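Ticket 246
Subject: Gold print on black T-shirts cracking and sticking to itself after folding
Opened by: Vesela Papadopoulos
Product line: Platina black crew neck
Status: Closed
Opened: August 27, 2022

Customer report

I have had several of your black T-shirts with the gold lettering on the chest. After a few weeks in the wardrobe the gold goes tacky where it touches itself, and when I unfold the shirt there is a crease through the letters. One of them has lost part of a letter. I fold on the bed and then stack them with everything else.

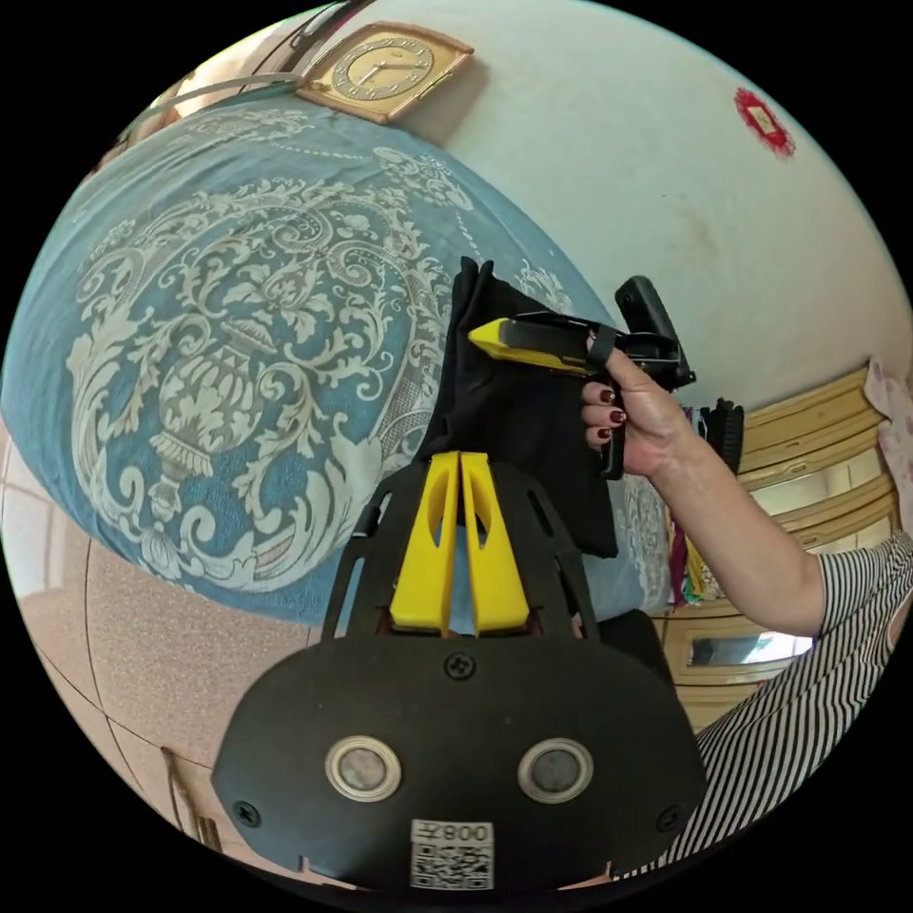
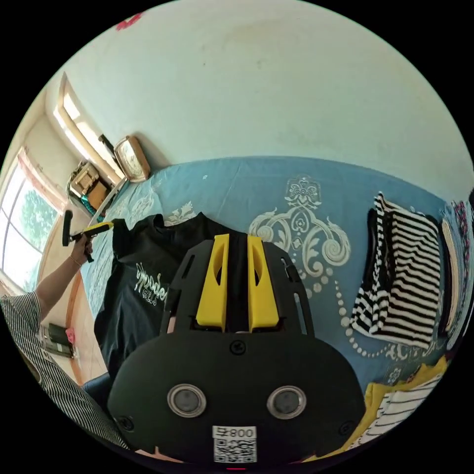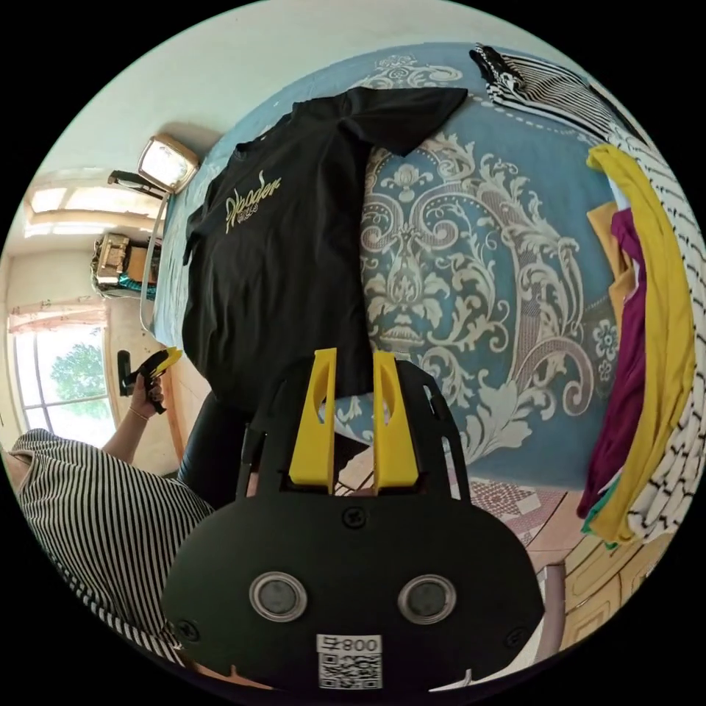

Washing is at 30 with the rest of the darks. I don't use a tumble dryer. I iron some of them but not all, and I can't say which ones were ironed. The wardrobe is on an inside wall and there is no heater near it.

Reply 1, Sun-ja Pyo, Warkitz customer support

Thank you for the pictures. Please could you let us know:

Are the shirts fully dry when you fold them?
Do you fold across the chest or down the sides?
How many garments are normally on top?
Do you use fabric softener?

Please don't try to peel the print apart if it has stuck. Leave the shirt folded as it is until you hear from us.

Reply 2, Vesela Papadopoulos

They feel dry. They come off the airer in the evening and I fold them the same night. I fold in half down the middle, then in half again, so yes, the fold goes across the chest. On top there is whatever else has been washed, quite a tall pile, jeans included. Softener yes, the Umer one, a full cap.

I had already peeled one before I read your message. That is the one with the missing piece.

Reply 3, Sun-ja Pyo

The centre fold is the most likely cause of the crease. It puts a bend through the lettering and lays one half of the print against the other. The weight of the jeans then keeps it pressed. Softener can leave a film on foil prints and may account for the tackiness.

Please try the following with two shirts and leave the others as they are.

1. Wash inside out, no softener.
2. Leave on the airer overnight before folding.
3. Lay the shirt face down on the bed and smooth it out from the collar.
4. Fold each side in towards the back, sleeves included, stopping short of the print.
5. Bring the hem up to the collar in one fold, below the lettering if the shirt is long enough. If it isn't, roll it loosely from the hem.
6. Put a sheet of plain baking paper over the print.
7. Keep at the top of the pile or on its own shelf.

For the shirt that is stuck now, put it in the fridge in a clean bag for an hour, then open it slowly from the hem end. Do not iron over the gold.

Reply 4, Vesela Papadopoulos

Fridge worked on one. The other opened but there is a dull line through the first two letters. I have done the two test shirts as you said, except that I only had greaseproof, so I used that.

Reply 5, Sun-ja Pyo

Greaseproof is fine. The dull line will not come out, I'm afraid. Please check the test shirts after three weeks and reply on this ticket so that it stays open.

Reply 6, Vesela Papadopoulos

Three weeks done. No sticking on either. One has a faint mark near the collar but that is in the cotton and it went with steam from the back. I have refolded the rest the same way and moved the jeans to the bottom.

The peeled one is still missing its piece. Can that be replaced?

Reply 7, Sun-ja Pyo

Replacement agreed for the peeled shirt, same size. It will come from the Chisholm warehouse. No need to return the old one. Ticket closed, reply within 14 days to reopen.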